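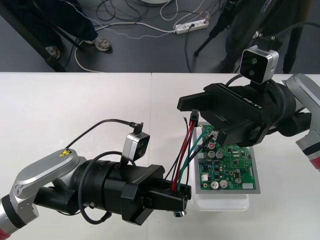 Circuit board in its tray, with an arm reaching in from the left.

Section 5: Setting Up Your Water Rates

Welcome to the fun part! Once your rates are in, Drultel can price every gallon your system delivers, and you can finally try out those "what if" questions that used to eat up a whole afternoon. You need your current rate sheet, your meter list and the manager password you chose during installation.

Note: The Furine edition handles up to 599 customer accounts. If you serve more than that, install the Bravo edition before going any further. Rate tables move over between editions, but draft bills do not.

Create the rate table

1. Open the Rates menu and click New Table. Give it a name your billing staff will recognize right away, such as Residential May.

2. Choose your billing unit. Most small systems bill per 1,000 gallons, and that is the default. You can pick cubic feet instead, and the program will convert your old readings for you (a great time saver if your meters are a mix).

3. Enter the fixed monthly charge. It appears on every bill, even when a customer uses no water at all.
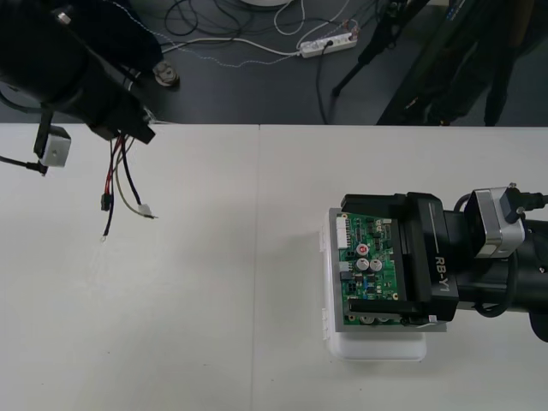 4. Add your usage blocks, starting with the lowest. Type the upper limit of each block and the price per unit. Leave the upper limit of the last block blank so it catches everything above it.

5. Click Check Blocks. Any gap or overlap turns orange, and clicking the orange cell takes you straight to the number that needs fixing.

Caution: Do not change the billing unit after bills have been posted. Close the billing period first, then make a copy of the table and edit the copy.

Compare two rate designs

This is our favorite screen in the whole program, and we hope it becomes yours! It puts 2 tables side by side and runs both against the same past meter readings, so you can see what each type of household would have paid.
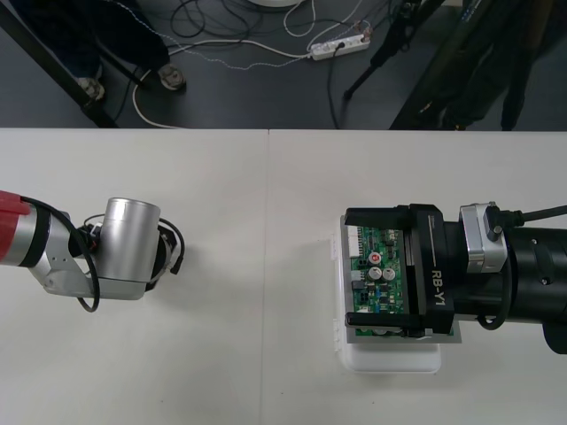

The two arms at the white tabletop.

1. Select your current table on the left and your draft on the right.

2. Pick a range of past readings. A full year works best because summer lawn watering can swing the totals quite a bit.

3. Click Run. The top line shows total revenue under each table, and the chart below it breaks bills down by customer class.
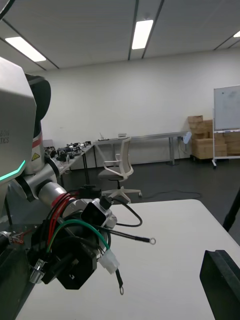

4. To test the effect of customers cutting back, open Demand Response and enter the percent change you expect in each block. Start small and play with it!

5. Save the comparison under its own name. Saved comparisons can be printed for a board meeting or exported as a spreadsheet.

Note: Comparisons never touch live bills, so experiment all you like. A draft takes effect only when you click Make Active and enter the manager password.

Grekerus Utility Software. Section last revised September 11, 2023.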